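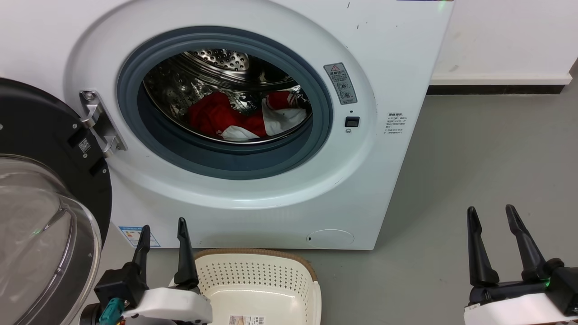 Red and white in together, with the door open.

Wash Day: a gallery from the laundry room

Text by Elínborg Snorradóttir. Captions checked by Irfan Bangash. Posted 25th August.

The laundry room at Drellow House is on the ground floor, at the end of the corridor past the bicycle store. It serves 11 flats. The page has been put together for new tenants who have asked how the room works, and for older ones who have asked again. The notes follow the order in which most people do a wash.

The machine
A white front loader, set against the white wall. The door opens to the left and swings right back, so leave space on that side for it and put your basket down on the right. Please don't lean on the door while it is open. The hinge is metal but it was not made to carry a person.

The drum
Stainless steel, with small raised dimples and holes all over the inside. Coins and hairgrips find their way into the rubber seal at the front, so run a finger round it before you load and again when you have finished. Wipe the seal with the cloth on the hook. The cloth goes home with whoever is on the cleaning list that week and comes back clean.

The load
A red garment with white trim and a white one beside it, lying at the bottom of the drum. New red things should go in on their own for the first few washes. After that a cool wash with whites is usually all right, but the house takes no responsibility for pink shirts. Anything with a printed pattern is best turned inside out.

The labels
There is a grey warning label with a yellow triangle to the right of the door, and a white sticker further along. Both are printed in Chinese. An English sheet for the programmes is pinned up by the light switch. Irfan typed it out and has spare copies if it goes missing.

The filter
Behind the round cover at the bottom right of the front. It is cleaned once a month by whoever has the key to the meter cupboard. Don't open it yourself after a wash, as there is often water left behind it. If the machine stops without draining, leave a note on the board with the time and the programme you used.

Powder and softener
Pralico powder is kept on the shelf in the blue tub and is for everyone. One level scoop does a normal load and two is too many. Stesero softener is not supplied, but you may leave your own bottle there with your flat number on it. Bottles with no number are cleared at the end of August.

Paying
A wash costs 50 tokens on the house card. Cards are topped up at the Cuervo shop on the corner, where the smallest top-up is 700 tokens. The account number for the laundry is 1037, and the shop will ask for it.

Taking things out
Please come back when your programme ends. If the next person finds a finished load they may move it to the basket on top of the cupboard, folded or not. Leave the door of the machine open a little when you go.

More pictures of the drying yard will be added when the new lines are up.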